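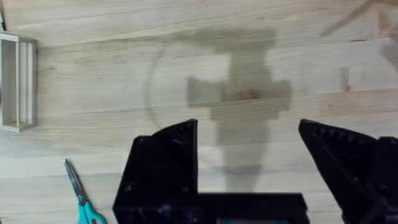 Fundska Home Forums > Floors, Furniture and Finishes > Hardwax oil or water-based poly on a pale dining table?

Posted 2023-02-13

plemgate_pete
I'm about to refinish our dining table and have gone back and forth on the finish for a fortnight. It was sold to us as ash, bought secondhand from a shop in Rindetdale, and the old lacquer has worn through where people sit. I've sanded one end back and I like the colour as it is. Main aim is to keep it pale. We have two kids and it gets used for meals, homework and the odd bit of bike maintenance. The paint shop says water-based poly. My neighbour says hardwax oil and won't hear otherwise. What would you do?

sandbelt48
Water-based poly, satin, three coats, light sand between coats. I did ours eight years ago and it has had one recoat since. With kids I wouldn't consider oil. Felt-tip pen wipes off poly if you get to it the same day. On oil it goes into the grain and stays there.

oldgumtree
Disagree with the above. Poly is fine until it isn't. Once it wears through in one spot you're back where Pete is now, sanding the whole top. With hardwax oil you rub back the worn patch, put a bit more on and buff it. I do mine every August when the in-laws are away and it takes a morning. I use the Feyisa white-tinted one, and the white stops the timber going yellow.

sandbelt48
A morning every year for eight years is more work than one recoat.

oldgumtree
It's a pleasant morning.

feather_edge
Pete, what grit did you stop at? That matters more than people think. For oil, don't go much past 150 or it won't take up enough. For water-based you can go a bit finer, but the first coat raises the grain, so wipe the bare timber with a damp cloth first, let it dry and knock the fuzz off by hand.

plemgate_pete
Stopped at 120 on the test end. Haven't done the damp cloth. Is the white tint obvious? I don't want it looking like driftwood.

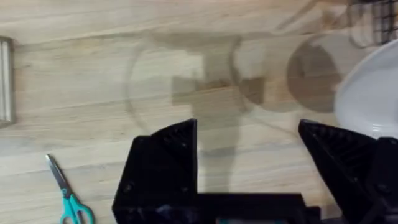 oldgumtree
The tint is hardly noticeable if you wipe it back properly. Put it on thin, wait 15 minutes and take off everything that will come off. Where people go wrong is leaving it to sit in the pores, and then you do get the driftwood look. If you want a colour to judge against, the timber in the photo is what I'd call honey, with cream bands and slightly darker tan lines in the grain. A heavy white tint would flatten those tan lines, and I reckon that would be a shame on any table with some figure in it. Do a test on the underside first, and do it on a sanded patch. The underside of most tables has never been sanded and will give you the wrong answer.

feather_edge
Agree on the underside test. I'd do two patches, one of each finish, and leave them a week. Put a wet glass and a smear of curry on both.

mitre_and_mop
I'll add a vote against the tinted oil. We used it on a benchtop and the touch-ups came out lighter than the rest. You could see every one from the side with the window. Clear would have been easier to live with even if it did warm the colour up a bit.

oldgumtree
Did you stir it? The white sits at the bottom of the tin. If you don't stir it all the way through, the first half is nearly clear and the second half is like ceiling paint.

mitre_and_mop
We stirred it when we opened it. Probably not each time after that.

oldgumtree
That would do it.

sandbelt48
Another point for poly – you don't have rags to worry about. Oily rags can heat up by themselves and catch fire. Lay them flat outside to dry, or soak them in water before they go in the bin. Don't leave them scrunched up in the garage.

plemgate_pete
Thanks, I did know about the rags but it's worth repeating. I've put two patches on the underside as suggested, clear poly and the tinted oil. So far the poly one looks a bit cold and plasticky next to the oil. My wife prefers the poly. I haven't told the neighbour.

feather_edge
If it's the plasticky look that bothers you, try matt instead of satin. It makes a big difference on pale timber. It does show greasy fingerprints more, though.

sandbelt48
They come off with warm water and a drop of dish soap.

plemgate_pete
Picked up a small tin of the matt this arvo. Third patch going on tonight, curry on the weekend.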